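Madivach round wastebasket, olive green
Reviewed by Bezawit Gebru

I bought this wastebasket in June to go beside a work table, and it has been in daily use since then. It replaced a wire mesh one that let pencil shavings out the bottom. I wanted a solid plastic one, round, with no lid and no pedal. The Madivach came up first when I searched, and the olive green was the only color in stock.

It arrived in a box much bigger than it needed to be, with one sheet of paper inside. There is nothing to assemble. You take it out, peel off whatever tape is on it, and put a bag in.

Shape and size

The bin is round and gets a little narrower toward the base. The rim is rolled over, so there is no sharp edge where you pick it up. I had a cheaper one years ago with a cut rim and it took the skin off my knuckle twice. You can lift this one with one hand when it is full of paper. With wet trash I would use two.

The bottom is slightly domed on the inside. Small things roll to the outer edge and stay there if they get past the bag, mostly staples in my case. Turn it over and tap it and they come out.

The taper is slight. A bin with a strong taper tips over when you brush past it, and this one has stayed up so far, although I have kicked it a few times getting out of my chair.

Bags

Most of the complaints I read before buying were about bags, so I paid attention to this part. Madivach does not sell its own liners. I have used two kinds, a box of 30 from Uvinum and a bulk carton of 700 from Hurkden that I share with Ifor Wynne, who has the same bin at his desk.

The Uvinum bags are the better fit. They are black, they fold over the rolled rim with a bit to spare, and they stay where you put them. The Hurkden bags are thinner and a little narrow. They go on, but you have to work them around the rim, and if you throw in something heavy the far side lets go and slides down. Ifor ties a knot in the slack to hold his. I don't bother.

Changing the bag is easiest with the bin up on a table and the new bag laid flat next to it. Doing it on the floor means bending over and fighting the bag at the same time. 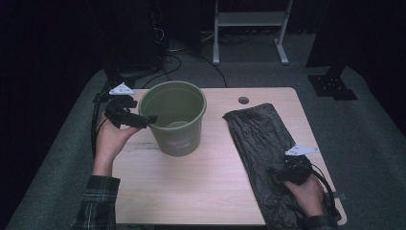

The bin and a black garbage bag, the bin still unlined.

Open the bag all the way before you bring it to the bin. Put your hands inside, pull the sides apart, and get some air down to the bottom. Then lower it in and fold the top over the rim, one side first and the other side after. If you fold before the bottom of the bag has dropped, you get a pocket of air under it and lose a third of the space. Press down in the middle with your fist and the air comes up the sides, slowly.

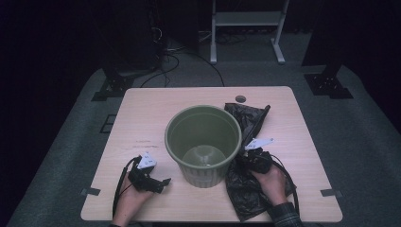 Thicker bags hold their creases and are harder to get open, but they sit better once they are in. I would pay the extra for them. A drawstring would also work, though the string ends up hanging on the outside and I find it catches on things.

Cleaning

Dish soap and a sponge. The inside is smooth and nothing has stained it, including half a cup of coffee that went in without a bag. Labels are another matter. The adhesive on these bins is strong, and I would use warm water and patience over a scraper, which will leave marks in the plastic.

Compared with the Zelenák

I also looked at the Zelenák square bin, and there is one in the hallway where I work. It holds more and it goes flush into a corner. It also has a separate ring that hides the edge of the bag. The ring is a nice idea, but it pops off when you lift the bin by the rim, and people do lift it by the rim. I prefer the plain one.

What I would change

A hand grip under the rim would help when emptying it. More colors, too - olive is fine but it doesn't go with much.

Rating: 4 out of 5. I would buy it again, with the Uvinum bags.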